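Search this site
Enter keywords
Go

Robot hand learns to empty the dish rack with a camera at its wrist

A robot hand trained on short kitchen jobs can now pick dishes and utensils out of a wire rack without a map of the rack or a model of each item, according to results released in March by the Watosley robotics lab.

The method, called Givex, relies on a small camera mounted close to the fingers. Most earlier systems the lab built used a camera fixed above the counter. That view works well for objects on a flat table, but the arm blocks it as soon as the hand reaches down between the wires.

With Givex, the hand moves in slowly and corrects its path as the view changes. The software was trained on 699 grasps that people carried out by steering the arm themselves. No extra labels were added to the recordings.

The lab then ran 200 test grasps on items that were not part of the training set. The hand lifted the item clear of the rack in most of them. Cups and bowls gave the least trouble. Thin items lying flat against the wires were the hardest, and the team lists 7 types of failure in its report. The most common was a finger catching on a rod before it reached the object.

Smooth, rounded items also caused problems at first. They tended to turn in the grip when only two fingers touched them. The current version tries to bring a finger in on each side of the object before it lifts, and it stops if the grip looks uneven from the wrist camera.

The same software was tested on a second hand at the Stokow test kitchen, with six kinds of racks. Results there were lower, mainly on racks with closely spaced wires. The report says a narrower fingertip would help.
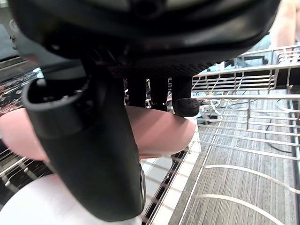 What comes next

The lab plans to add touch readings from the fingertips, so that the hand can tell when an object starts to slip. It also wants to shorten the time for each grasp, which is still far slower than a person clearing the same rack.

The work is paid for by the Baldursdóttir Fund, which supports research on help in the home. The training recordings will be shared with other labs this summer. There are no plans for a product.

Contact | Copyright Watosley robotics lab, all rights reserved | Back to top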